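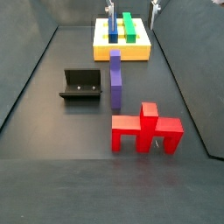 Tavetti Institute Opens Remote Teaching Laboratory for Assembly Robots

October 2018

The Tavetti Institute of Technology has opened a laboratory in which robot arms are taught assembly work by people who operate them from another room. The laboratory, on the ground floor of the Namboodiri Building, was inaugurated on Tuesday in the presence of faculty, students and representatives of Trorkitz, the company that supplied the hand controllers.

The work carried out in the laboratory is known as teaching by demonstration. An operator holds a controller in one hand and watches the work area on a monitor. The arm follows the movement of the hand, and the gripper opens and closes with the trigger. Each attempt is recorded from beginning to end, including the camera pictures, the position of the arm and the state of the gripper. The recordings are later used to train a program that is expected to perform the same task without an operator.

The first tasks use colored blocks of various shapes, among them a yellow base with grooves in its top face, blue and green bars, and a red piece with three legs. The blocks are handled on a dark gray surface between slanted side walls. A typical exercise asks the operator to lift a bar, turn it to the required direction and place it across the base. Other exercises call for the pieces to be sorted, or moved from one side of the work area to the other.

"A person places a block without thinking about it," said Dr. Sowmya Acharya, who heads the laboratory. "When the same person must do it through a gripper with two fingers, every small decision becomes visible in the recording. Those decisions are what we wish to teach."

Dr. Acharya said that the shapes had been selected after trials which began in March. Plain cubes were tried first, but operators learned them within a single afternoon and the recordings soon came to resemble one another. Longer and more irregular pieces can be gripped in several ways, and some of those ways make the next step difficult. The laboratory keeps unsuccessful attempts as well, marked separately, so that they may be studied.

A total of 34 operators have been trained so far. Most are undergraduate students of the mechanical and electrical engineering departments, and a few are members of the library and office staff who responded to a notice. Each new operator completes three practice sessions before any recording is kept. Sessions are limited to one hour, with a break at the midpoint, as the trials showed that operators became less careful when tired.

The operators have together recorded around 3000 attempts. These are stored and labeled with Stuveo, a software package written at the Institute by two former students of the computer science department. Stuveo shows the camera pictures beside a chart of the gripper's movement, and allows a reviewer to mark the moment at which a piece is grasped or released. The package will be made available to other teaching institutions on request.

The laboratory also permits teaching by hand — the older method, in which the operator stands beside the arm and guides it directly through the motion. Dr. Acharya explained that hand guidance remains useful for slow and simple movements and is easier for beginners to understand. Its drawback is that the operator's own arms often come between the camera and the work. Remote operation leaves the view clear, though it asks more of the operator, who cannot feel the weight of the piece. A comparison of the two methods is under way and will form part of the annual research report.

In his remarks at the inauguration, the Director thanked Trorkitz for lending the controllers for the length of the project and for sending an engineer to assist with their installation. He expressed the hope that small workshops in the district, many of which produce parts in short runs, would in time be able to teach a robot a new job in a morning. The Institute intends to invite workshop owners to visit once the comparison has been completed.

After the inauguration, guests were invited to operate one of the arms themselves under the guidance of the student operators. Tea was served in the foyer of the Namboodiri Building.

Students of all departments may apply to become operators. No earlier experience with robots is required. Application forms are available at Room 74, Namboodiri Building, on working days between 10 a.m. and 4 p.m. Faculty members who wish to propose a task for the laboratory should write to Dr. Acharya, enclosing a short account of the pieces to be handled and the result desired.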